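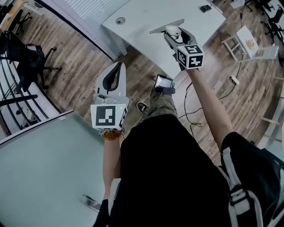
Zelenák

Zendus Hand-Held Gripper Pair
Setup, Care and Service

The Zendus pair is a two-hand tool set supplied by Wukix for recording manual tasks at a desk or bench. Each unit has two padded fingers, a camera at the base of the fingers and a marker block on the housing. A head-mounted camera completes the set. The pair is delivered assembled and is set to the operator's work area before first use.

Included with each pair
Left and right gripper units
Head-mounted camera and strap
Two sets of finger pads
One spare marker block
Charging cables
Cleaning cloth
Printed setup card

Specifications
Length of each unit: 298 mm
Mass, left unit: 295 g
Mass, right unit: 298 g
Pad service interval: 200 hours of use
Finger opening, full travel: 100 mm
Recording software: Nosum, desktop edition

Preparing the work area
Select a table that the operator can reach without twisting. Clear the floor beside the chair, and route loose cables away from the feet. Strong sunlight on the marker blocks reduces tracking quality; blinds should be lowered where the desk faces a window.

Switch on the left unit first, then the right. The indicator on each unit shows green when it is ready to record. A unit that does not show green within one minute should be returned to its charger and restarted. Put on the head-mounted camera last and adjust the strap until both marker blocks remain in view with the arms extended.
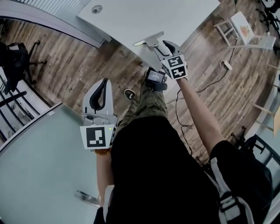 Gripper units in use, left and right hands, at a white table.

Alignment check
Open Nosum and select Pair Alignment. Hold both units in front of the body with the marker blocks facing the head camera, and keep them still until the software confirms each one. Next, pick up a small, light object with the right unit and put it down again. Repeat with the left. The position shown on screen should follow the fingers throughout. If one unit drifts, check that its marker block is seated fully in the mount before running the alignment again. A block with a scratched or lifted print must be replaced. 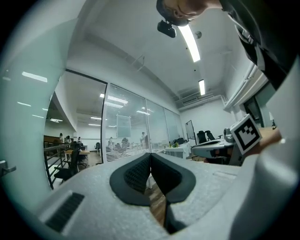

By Zelenák, Equipment Service

Care of the finger pads
The inner faces of the pads collect dust and skin oil, and grip becomes uneven as they do. Wipe the pads at the end of each day with the cloth supplied, slightly dampened with water. Alcohol and solvent cleaners harden the pad surface and are not covered by the warranty.

Inspect the edges of both pads once a week. To replace a pad, switch the unit off, open the fingers fully and press the old pad out from the back. Fit the new pad with its textured face inward. Pads are changed in pairs, and the alignment check is repeated
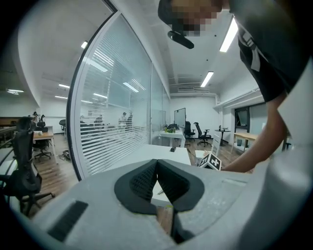
before the unit goes back into use. Record the date of the change on the setup card.

Keep the vent on the housing free of tape and labels. Do not open the housing. Units with a cracked body, a loose finger or a damaged camera are to be sent to Wukix with the service form enclosed.

Ordering
Replacement pads, marker blocks and straps may be ordered separately. Please state the serial number and whether the part is for the left or right unit.

Page revised 1 July 2020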